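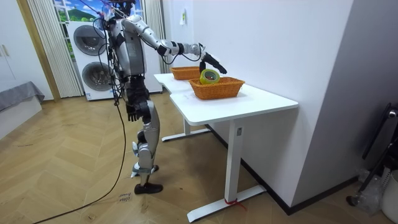
## The desk that moved

Happy new year from the Prinlow room! I'd planned to fill this slot with a cheerful bit about sorting (the baskets are going well, thank you to everyone who asked), but we had a proper fright on 08/01/2023 and I'd rather you heard it from me than in bits over the kettle.

So. I'd come in to run the tidy-up routine, the one where the right arm goes out over the desk, takes something out of one basket and puts it in the other. It's a routine we know inside out. We've logged 1,180 picks on it since April and I'd got into the bad habit of making my notes while it ran. I had my head down, pen going, when I heard a creak. Then another, longer one. I looked up and the hand was at the bottom of the near basket with its fingers closed on nothing, and the arm was still pushing down. The desk was bowing, the basket had started to splay at the sides, and the whole robot was slowly leaning back on its heels as it shoved against the thing.

I hit the stop. The arm went slack, which is what it's meant to do, and the robot sagged forwards against the desk edge, which is what I'd forgotten it would do. I got a shoulder under it (not recommended, see further down) and shouted for Elsie Hollis, who came running with half a sandwich and helped me get it back upright. No harm to either of us apart from a bruise on me the colour of a plum. One squashed basket, since replaced. One finger on the right hand that wouldn't close all the way until we'd had the cover off.

We spent the rest of that day trying to blame the software. I was quite sure it was the new grip settings from Triron, and I'd even started a slightly sharp email to them, which I'm very glad I didn't send. Elsie put the old settings back and ran the arm with the desk pulled clear, and it went to the same spot in the air every time, lovely and steady. Then she slid the desk back and stood there looking at it for a while, and asked me when we'd last measured it.

Well, we hadn't. It's a sit-stand desk! It goes up and down! It was 2 cm higher than the figure in the routine, and the routine trusts that figure completely. It works out where the bottom of the basket ought to be and heads there. Normally the wrist feels the touch and backs off, but somebody (me, it was me) had turned the touch limit up to 11 before Christmas so the arm would stop giving up whenever it brushed the basket rim. It fixed the rim problem beautifully. It also meant the hand could lean on the desk with a great deal of force before anything complained.

As for how the desk got higher, my best guess is a knee or a hip against the control panel. It's mounted under the front of the top, just where you'd brush it squeezing past. I can't prove it, and I've stopped asking people, as everyone was starting to look shifty.

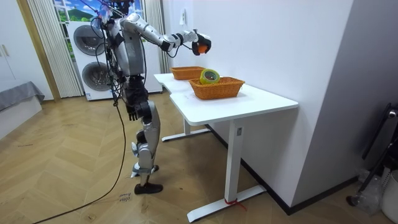 *Right arm out over the desk, with the orange piece in hand and the tape in the nearer basket.*

What we've changed, then. The touch limit is back at 5 and it stays there. If the arm sulks at the rim, we move the basket. The desk gets measured before every session and the number goes in the log next to your initials, and yes, that includes the quick five-minute ones. Whitelaw are sending us a little plate to cover the desk buttons, and until it turns up please unplug the desk once you've set the height.

The stop button is the bit I'm least happy about. I'd always thought of it as the safe choice, full stop, and it is still the thing to press if there's a person in the way. But with the arm braced on something, going slack drops the weight wherever it happens to be leaning. Clomell do a frame with an overhead line that would catch it, and I've asked for a quote. In the meantime it's two people in the room for anything with the arm over the desk, one of them watching and doing nothing else. No notes! I've bought a cheap voice recorder for the drawer so you can mutter into that.

And please, don't do what I did and try to hold it up. It's heavy, there are plenty of places to trap a finger at the elbow, and the robot can be mended far more easily than you can. Stand back and let it lean. If it goes all the way over we'll sort it out together and I'll be the one filling in the form.

While we were at it Elsie had a good look at the cables, too. They come down off the upper body and run away across the floor in a long loop, and when I was heaving the robot about I trod on them more than once. We found no damage, but she'd like them hung from above eventually, and so would I. For now, walk round by the desk side and keep your feet off the loop.

If you've used the room since the start of December and noticed the hand pressing down harder than you'd expect, or a basket with a bent bottom, do drop me a line. I won't be cross. I'm trying to work out how long the desk had been wrong, and the log's no use to me there, seeing as I was the one meant to be filling it in.

The finger's fine again, by the way. It needed a new pin and a clean.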